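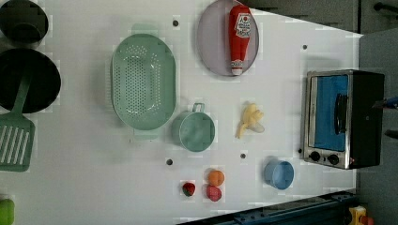 The Play Kitchen Gallery
Brimcombe Toy Swap, April

I have been looking forward to putting this page up! The play kitchen things are the part of the Brimcombe swap I love best, and this spring's lot is a really good one, with pots and plates and cups and enough pretend groceries to get a very small restaurant through lunch. Everything is laid out on the white table so you get a good look at the colors and sizes before you come by.

If you're new to the swap, it works the same way as the book shelf. Bring something in, take something home, and put 50 cents in the jar if you came with empty hands. The cookware is listed under 3447 in the binder and the food and tableware are under 3456, so please write down the right number when you borrow a set for a birthday party (the two got mixed up last time and a whole breakfast went missing until Marthinus Mahlangu found it in with the train tracks).

The pans. A big black frying pan and a pot to go with it, plus the green slotted spatula. Kids go straight for the spatula every single time. It has a good long handle, and it flips a felt pancake beautifully — I have tested this more than a grown woman should.

The toaster oven. Silver frame, blue-tinted door, two round black knobs. I am so happy to have a toaster oven in the group. Play kitchens nearly always have a stove, but toast is what most three-year-olds can really cook, or at least what they believe they can cook, and they'll take orders for it all afternoon.

The mint green pair. I adore this color. The oval colander has rows of little holes in the base and a flat handle at each end, and the small cup next to it is close enough in shade that the two look like they grew up together. A pale yellow piece of play food fits right down inside the cup, too, which makes it a very good soup cup or snack cup, depending on who is running the kitchen.
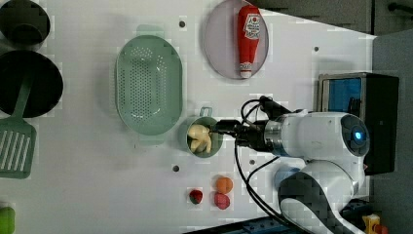

Meriem Gaber wrote in to say that a colander like that one was the most used thing in her daughter's kitchen for two years, first for spaghetti, then as a hat, and then as the bed for a stuffed mouse. She'd happily trade a box of Vider wooden bread slices for the colander and the little cup together, as long as no one else has their heart set on them.

Bread slices would be wonderful, Meriem, and I've put a note in the binder. We have a whole tub of sandwich fillings and have been short on bread since winter.

The fruit. There's an orange one, a pinkish red one and a tiny strawberry with a dark green top. The strawberry is my favorite thing on the table and I'm not even going to pretend to be fair about it. All three are small, so they're best for the bigger kids, and please keep them away from babies who still put everything in their mouths.

The ketchup and its plate. Every play kitchen needs a ketchup bottle! This one is red with a white cap and a proper label, and it goes with everything, including cake, if my nephew is serving. The round plate is a soft color that I keep changing my mind about, somewhere between pink and lavender and gray. 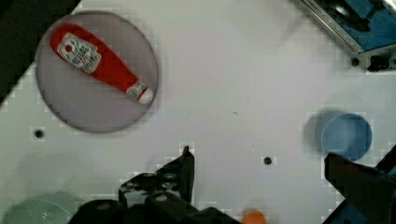

Ketchup on the round plate, light blue cup to the right.

The light blue cup is a lovely plain shape and would suit juice, tea or a pencil or two once the kitchen years are over. I'd like to find it a partner, so if you have a spare play cup in any shade of blue, bring it along.

Dress-up clothes and the Driltus building sets get their own page next, once I've sorted the capes from the aprons. Doors open at 10 in the morning, and the binder is on the windowsill.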